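Coselside's can deposit plan leaves the hard questions for later

2026-07-10

COSELSIDE - The town wants you to pay a nickel more for every canned drink you buy and then get the nickel back at a machine. It says this will clean up the riverfront, cut the trash bill and put recycling "within reach of every household." The plan, which went before a packed public meeting at the library, is long on promises like that one. It is short on who pays when they don't come true.

Under the draft, stores would charge a deposit of 5 cents on each can. Shoppers would return empties to one of two drop-off points, both run by Curix, a waste hauler that already holds the town's curbside contract. The trial would last a year. The town would cover the setup cost, and Curix would keep any deposits that go unclaimed.

That last part is on page 67 of the draft, in a table of terms, and it did not come up in the slide show.

Sofia Vieira, who presented the plan for the town, said unclaimed deposits were "a normal way to keep a program like this going." Asked what share of cans she expected to come back, she said the town would know more after the trial. Asked whether Curix had given its own estimate, she said that would be a question for Curix. A company spokesperson did not answer it by press time.

It is a fair question. A hauler that earns money on every can people fail to bring back has little reason to make bringing them back easy. One of the two drop-off points is behind the Pranent business park, on a road with no sidewalk and a bus that stops running in the early evening. The other is at the transfer station, which is closed on holidays and, last June, was closed for most of the month for paving.

"I don't drive," said Thérèse Campbell, who lives near the library and spoke twice. "So I pay the nickel and somebody else gets it. Call it what it is."

Town staff say the trial has support, and they point to a petition with 3000 signatures. The petition asks for "better recycling in Coselside." It does not mention a deposit, and it was started before the draft was written. Maëlle Gagnon, who helped gather names outside the grocery store, said most people who signed were upset about missed pickups on their street. Those are pickups by Curix.

Gagnon still backs the deposit. "You have to start somewhere," she said. "I'd rather fix a bad program than wait for a perfect one."

Store owners were cooler. Mélanie Beaudoin runs the Chan market and would have to change her register setup and shelf tags before the trial begins. The draft offers stores no money for that. It also doesn't say what happens when a customer crosses the town line, buys the same drink without a deposit, and feeds the empty can into a Coselside machine. Vieira said the machines would be able to tell the difference. She did not say how, and the draft does not either.

Then there is the matter of what counts. The deposit would apply to soda, beer and sparkling water in aluminum cans. Glass and plastic bottles are left out of the trial, though plastic makes up much of what turns up along the river path, as anyone who walks it can tell you. Staff said aluminum was chosen for being easy to handle and worth the most as scrap. Worth the most to whom was left hanging. 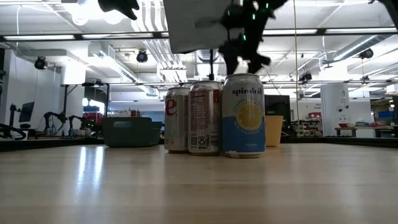
What happens next

The draft goes back to town staff for changes, and a second public meeting is planned before any vote. Ye-rin Choo, who chaired the meeting, said she would ask for the Curix terms to be posted in full on the town website. As of this morning the site had the slides and a sign-up form for updates, but no contract.

Written comments can be left at the town hall front desk or sent by mail.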